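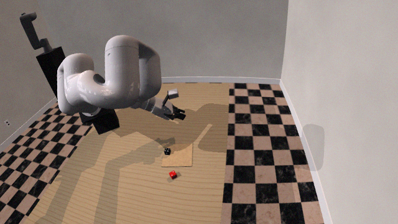 Page last changed: May, mid-afternoon

Projects > Pruitt > Dice task FAQ

What's Pruitt?
It's my method for teaching a simulated arm to put dice on a little square board. I give it a few demos, then it practices in sim — lots!

Why shadows everywhere?
I love them! We shuffle the lighting on purpose so the policy can't lean on one tidy look.

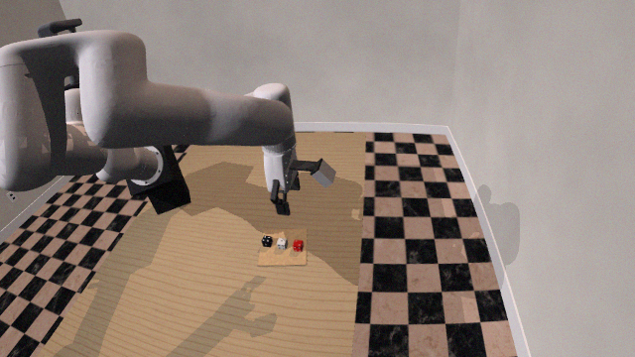
Black, white and red dice on the board, gripper above.

How many demos do you need?
I used 22. With seven it got lost a lot (Harriet Esposito warned me, and yes, she was right).

Do you use more than one viewpoint?
Yep, two. The low one helps us judge height over the table.
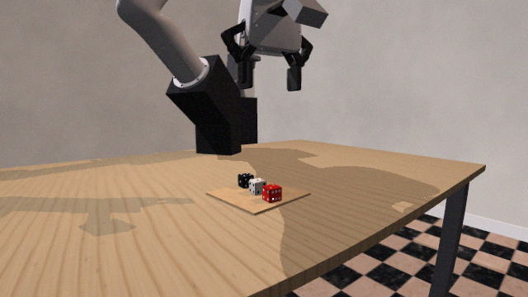 Low view, fingers open.

Does it work on a real arm?
No idea yet. I'd rather fix the sim misses first — mostly dice landing too close to the board's edge.

Comments
Jae-hoon Bang: Does dice order matter?
Reply: Not for scoring, no!
sallesari_fan: Please share the lighting settings!

Contact: the Damance lab desk | © Clolcombe Robotics | Back to top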